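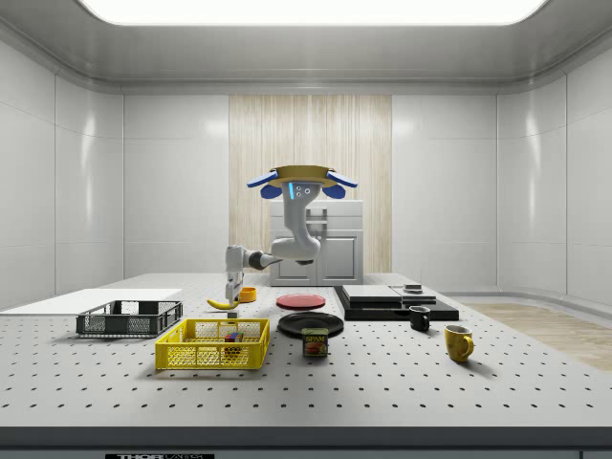 Precious Nel
Data maintainer, Flergate

Flergate Fruit Ripeness Notes, README

Last updated 5/7/20

Flergate is a collection of written ripeness notes for fruit kept at home. It covers bananas, pears, avocados, mangoes and plums. Each note records how a piece of fruit looked, felt and smelled on one day, and what the person who bought it decided to do with it. The notes were written by members of a cooking club and typed up by Anathi Ngubane and me.

The collection has 500 notes in one table. There are no photographs in the table and none are planned.

Files

notes.csv — the main table, one row per note
fruit_list.csv — the fruit names used, with the other names people wrote for them
wording.txt — the guide we gave to people writing notes
changes.txt — what changed between versions

Columns in notes.csv

note_id: a number, never reused
fruit: a name from fruit_list.csv
day: days since the fruit came home, with the day of purchase as 0
place: counter, bag, fridge or other
color: free text
feel: hard, firm, soft or very soft
smell: none, faint, strong or off
use: eaten, cooked, frozen, kept or thrown out
writer: a short code, not a name
remarks: free text, often blank

The day column is blank in 25 rows. These came from notes where the writer had forgotten when the fruit was bought. We left them in so that the feel and smell entries could still be used. If you are plotting anything by day, drop them first.

How the notes were written

Writers were asked to make a note at breakfast, before the fruit was moved or washed. Most kept to this. A few wrote in the evening and said so in the remarks. Fruit bought as a bunch or a bag got one note for the whole lot unless one piece was clearly ahead of the rest. In that case the odd one has its own row, with "single" in the remarks.

The feel column depends on the hand doing the feeling. Cristian Ayala went back over the pears in September and found that "firm" from one writer was often "hard" from another. We did not correct for this. Compare notes within one writer where you can.

Color was left as free text on purpose. People wrote things like "yellow with freckles" and "green at the neck" and we did not want to squeeze those into a list. Spelling was fixed. Nothing else was.

Known problems

Bananas make up far more of the table than any other fruit, and plums are thin. Anyone who wants to say something about plums should look elsewhere.

Mangoes are not split by variety. Some remarks mention one, but the names are the shop's and may be wrong.

"Bag" in the place column can mean paper or plastic. We started asking which in version 2, so older rows do not say.

"Thrown out" does not always mean spoiled. Two writers used it for fruit they were tired of looking at — check the remarks.

Rows marked "kept" usually have a later row for the same fruit, but there is no column joining them. Matching on writer, fruit and day works most of the time.

Using the notes

You may copy, change and share the table for any purpose. Please keep changes.txt with it and say which version you used. The notes are about ripeness and taste. They are not advice on whether food is safe to eat.

Corrections

Send the note_id and what you think is wrong. Typing mistakes are fixed in the next version. If the question is about what a writer meant, Anathi will check the paper copy, which can take a while. The paper notes are kept in folders by writer and are not available to borrow.

Thanks to Yolandi Mokoena for the fruit name list and for reading every remark about avocados.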